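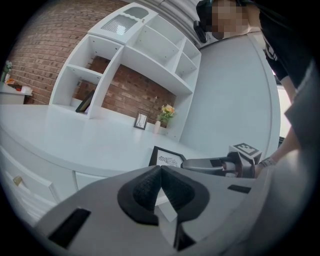

Notes from the Koltier visit (week 6)

If you missed the trip, read this before lab, because I'm going to refer to it a lot. If you came, skim it and fix your own notes!

We spent the morning at Koltier watching their people record household tasks with hand-held grippers. You hold the thing, you do the chore, and the recording gets used later to train a robot arm. I'd talked about this in lecture for two weeks and I think it only clicked for most of you when you saw somebody tidying up a countertop with one (it did for me, the first time I saw it).

What to have in your notes

The marker. One of the grippers had a small cube on top with a black-and-white pattern. That's a fiducial marker - software can find it in a video and work out where the tool is and which way it's turned. We'll print our own in lab.

The fingers. Textured pads, black. Somebody asked why they don't copy a human hand, and the answer we got was that a person with five fingers will do things the arm can't repeat. Write that one down.

The room. White counter, flowers in a vase, little framed sketches, a brick wall behind the shelves. I liked that it looked like a place you could live in. Think about what a model would learn from a bare bench instead.

The numbers. They told us they had 453 recordings from that room and threw out 15 of them, mostly for lost tracking. I'd have guessed a lot more.

For next time

Read the Pestora handout, sections 2 and 6. Skip the part on calibration, I'll do it on the board.

Write one page on a chore you'd record and where you think the tracking would fail. Please pick something other than folding towels - I've read so many towels. Bring it on paper, and bring your safety glasses too.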